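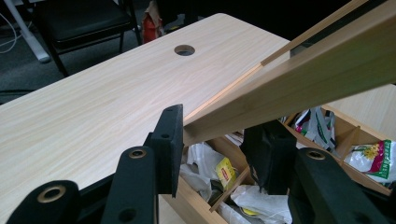
Light wooden board above the open box, seen from a hand-held gripper.

Garnach: Frequently Asked Questions

Garnach is a method for training a two-armed robot from recordings of people using hand-held grippers. We tested it at Lusham because we had doubts about it, and we still have several. Zuleica Bezerra and Adelino Calado answer the questions we get most often.

What does the method claim?

That a person can do a household task with a gripper in each hand, and a robot can learn the task from those recordings alone, without anyone ever driving the robot. The first half is easy to believe. The second half depends on what you accept as learning the task.

How well did it do in your tests?

We ran 45 trials on box tasks: opening, moving small packets, closing. By the scoring rule that comes with Garnach, 43 were successes. By ours, 38 were. Our rule asks that the lid be back in place and that nothing else on the table has been knocked over. The supplied rule only asks that the lid end up touching the box. We don't think a person with a crooked lid in front of them would call the job done.

Which number should I quote?

Both, with the rules attached. If you only have room for one, please use 38.

How much data went into it?

The training set had 215 recordings, all made by three people who had practiced. We'd like to know what happens with recordings from people who hadn't. Nuno Bragança has started on that, and his early runs look worse, but there are too few of them to publish a figure.

Does the robot handle boxes it hasn't seen before?

Sometimes. Most of our boxes were light wood on a light wood table, so "new box" meant something fairly close to an old box. Claims about general skill should wait for metal tins, dark tables and lids that stick. We asked for those conditions in August and got as far as ordering the tins.

Why record a head view as well as the gripper views?
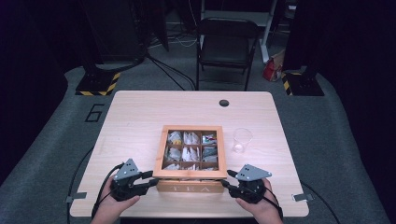
The head view is where most of our disagreement with the Garnach write-up sits. It treats that camera as a nice extra, and we found that the policy got noticeably worse without it. A gripper camera loses track of the whole box once a lid or a pair of fingers is in the way. From the head you get both grippers facing each other across the front of the tea box, and the nine compartments are visible through the glass lid before anyone opens it. That is a lot of help. It also raises a fair question about how much of the result belongs to the hand-held grippers, and the published comparison doesn't settle it.

Does glass cause trouble?

We suspect so. Glare on a lid or a shiny tabletop changes as the head moves, and we saw failed approaches that might be explained that way. We did not test it separately, so please don't cite us on it.

Do the finger pads matter?

More than the write-up suggests. Pad coverings crumple and tear with use, and a worn pad grips differently from a fresh one. The recordings carry no note of pad condition. Vandana Uniyal now logs it by hand for every session, and we think anyone publishing results of this kind should do the same.

Is it faster than driving the robot directly?

For collecting data, yes, clearly. Add the time spent lining up camera tracks and throwing out bad recordings and the gap gets smaller. We haven't seen a comparison that includes that cleanup time, and we were slow to start tracking our own.

Did you use the Skosel software?

Only for aligning the recordings. The training code is the version released with Garnach, unchanged except for file paths.

Has anyone else repeated the result?

Raquel Cardoso's team at Matos is trying, with a different robot and their own scoring rule. We've asked them to keep their rule and ignore ours until they have numbers.

So does it work?

On the tasks we tried, on furniture like ours, with practiced people making the recordings, it works often enough to be worth more testing. We wouldn't buy equipment on the strength of it yet.

Can I see the failed trials?

Yes. Write to the Lusham group and ask for the full set, including the five trials where the two scoring rules disagree. Watch those first.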